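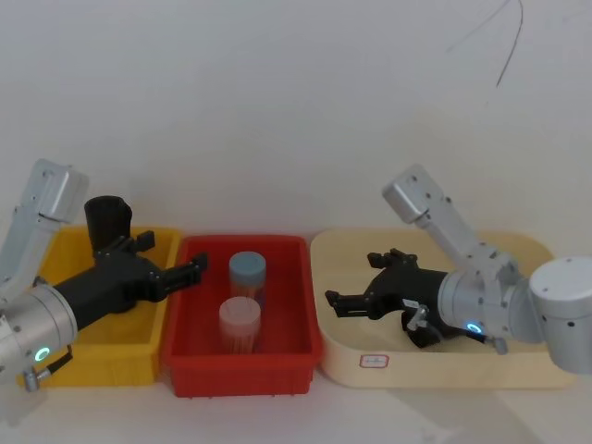
About Skonside

Skonside is a small workshop in Berkedgate with one big question: can a machine do the chores yet? We mean the dull ones, like restocking a supply shelf, sorting the cupboard under the sink or packing a box of small goods for the shop floor. We love this question, and we get to work on it every day!

We started in August with a list of 200 chores sent in by households and corner stores. So far 23 of them are ones we'd trust a pair of arms to do while we go and make coffee. The rest are somewhere between "nearly" and "please stand back" -- and those are the ones we have the most fun with.

Soft things are our favorite problem. A rigid jar stays the same shape when you take hold of it. A roll of garbage bags gives a little, slides a little, and may have a loose end that wants to go its own way.

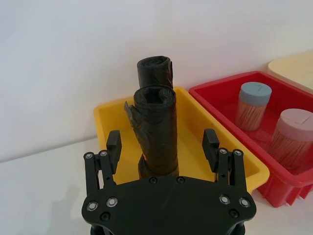
Can a robot tidy my kitchen yet?

Parts of it, if the items are familiar and each one has a set place to go. A whole messy kitchen that changes every evening is still too much.

Our project for everyday goods is called Nuvham, and we write up the misses along with the good runs. If you have a chore you're sick of, send it in -- we read every one, and the list can always get longer.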